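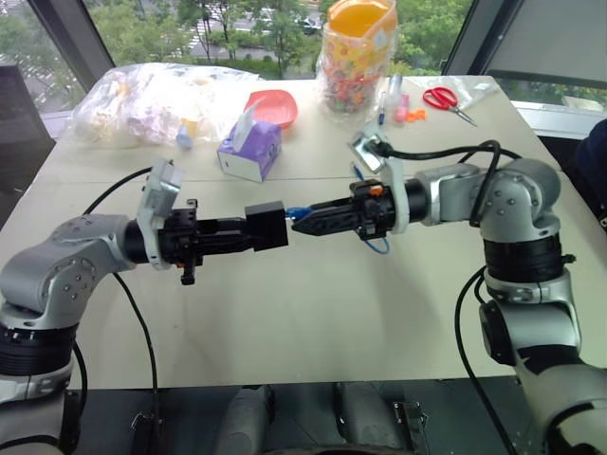

*Black block, blue connector, cream table by the window.*

Datasets > Small Things > Plugs and Cables > Kikside

Filed under: cables & connectors, desk stuff, tabletop

# Kikside: plugs, blocks and short cables

Hi! I'm Ignacio Goicoechea and this is my collection of cable handling clips. It started as a folder called "plugs_new_FINAL" and grew until I had to write things down, so here we are. If you only want the download, skip to "Getting the files". If you want to hear me go on about cables for a while, keep reading.

## What's in it

3,781 clips, each with a short text note, all of them about the same kind of small job: something black and boxy, something with a plug on the end, and the business of bringing one up to the other. The blue cable is my favorite (it's so easy to pick out against the cream tabletop, and my eyes are not what they were) and you'll run into it a lot.

I tried to stick to stuff you'd find in the drawer everyone has. Power bricks, hubs, little adapters, short cables, long cables, and a few mystery plugs that came out of a box my neighbor in Festham was throwing away. I kept those under "unknown" because I really don't know what they fit, and if you do, please tell me!

The subfolders:

- `blocks/` is anything boxy that gets held while something else comes to it
- `cables_short/` and `cables_long/`, split by whether the cable can reach the front edge of the table when the plug is in the middle
- `unknown/` as above
- `tidy/` is coiling and putting away, no plugging at all

That split between short and long is a bit silly and I know it. Figueroa (the previous set, same table) used actual lengths, and I spent a whole December measuring cables with a sewing tape and getting different answers every time. So I gave up on that.

## The table

People have written to ask about the table more than anything else, which I love. It's large, it's cream, and it sits right up against the wide window. I like working there. The downside is that daylight moves, so a clip from 8 in the morning and one from 4 in the afternoon can look like two different rooms. I put `am` or `pm` in every note so you can sort on it. There's a gray shade over the upper right pane and I never did hang any more.

Matte black things are a pain in strong light from behind, by the way. The tops are fine but the side facing you goes dark and the ports get hard to make out. If you're labeling ports, start with the `am` clips and save yourself a headache.

## How the notes are written

Plain sentences, lower case, written by me. Something like:

 block held level, blue cable brought in from the right, pm

I call the end of a cable a "plug" in the early notes and a "connector" in the later ones. Same thing. I also say "block" for any rectangular thing at all, even when I know perfectly well it's a power supply. Left and right are always from the near side of the table, facing the window.

If a plug drops, the note says "dropped" and the clip stays in. If the cable gets twisted up on itself the note says "kinked." There's one stretch where I wrote "twisty" instead and I've left it, so search for both.

## Getting the files

It comes as 2 archives. The small one has 100 clips and is plenty for having a look around. The big one has the whole lot. The notes are in a single text file next to the clips, one line each, and the line starts with the clip name. Unpack both into the same folder and say yes when it asks about overwriting, the small set is just a copy of part of the big one.

If you used the Osard release, that had 2,000 clips and the old folder names. Everything from it is in here, but `adapters/` got folded into `blocks/`, so any scripts that go looking for it will need a tweak.

## Known problems

- Some `tidy/` clips stop before the coil is finished. I was impatient.
- A few notes say `am` twice.
- The word "gray" is spelled both ways, sorry.
- `cables_long/` is heavy on black cables and light on everything else. I'm on the lookout for a nice long red one.

## Using it

Go ahead and use it for whatever you like, paid work included. Put my name and "Kikside" somewhere if you publish, and open an issue if you fix any of the notes so I can pull the fixes in. I check the issues in the evenings, usually after 9.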